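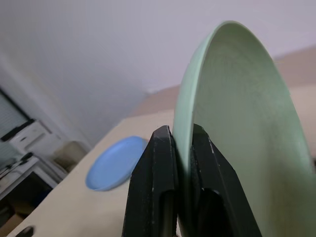 Mint-green plate, held at the rim.

Home | Opinion | Archive
December, by Panagiotis Kadrić

Unit pricing on tableware should be compulsory. Shops must show a price per kilo for rice, yet a boxed dinner set carries one figure and no basis for comparison. Cuvel sells sets by the piece and Flaltamau by the place setting. I compared 387 listings and only 2 gave a price per plate.
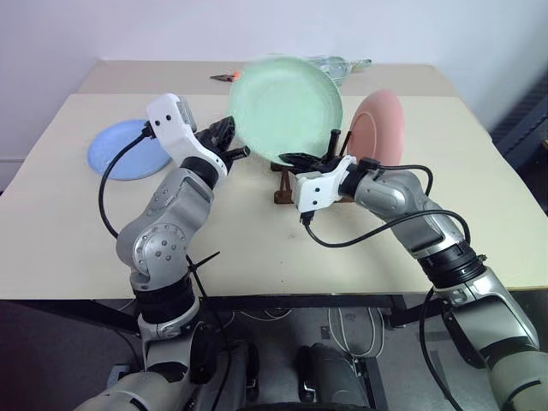 A pale green plate upright over the table.

The usual objection is label space. A shelf label already holds a barcode and some 200 characters of text, so one more line would fit.
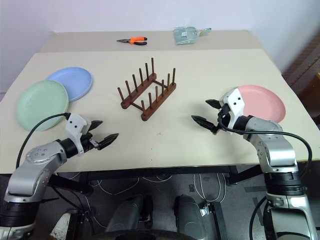 What the rule should say

State the price per item, in the same type size as the total. Exempt single pieces.

Recent
- Skurner and the shrinking mug
- Against the multibuy
- Letters: Georgiou on deposits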